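I gave up my car in June and have been taking the bus to Kandenstead ever since. The ride is 20 minutes if the bridge is open.
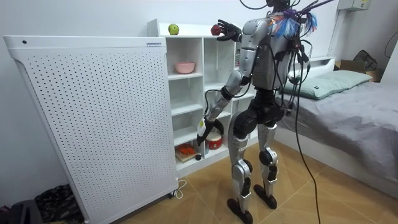 The first week I missed the bus three times. The timetable at my stop was an old one, and Abena Wumbei from upstairs finally gave me hers. I now leave the house at 8 and get there with time to buy coffee.

Groceries are the harder part. I used to do one big shop on Monday. Now I make two small trips and carry everything in a backpack, so I buy less fruit at a time and no bottled water at all.
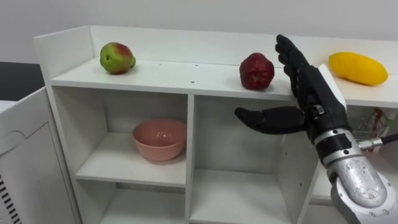
No. 3, page 2

I still miss driving at night. The last bus back is early, and I've left two dinners before dessert.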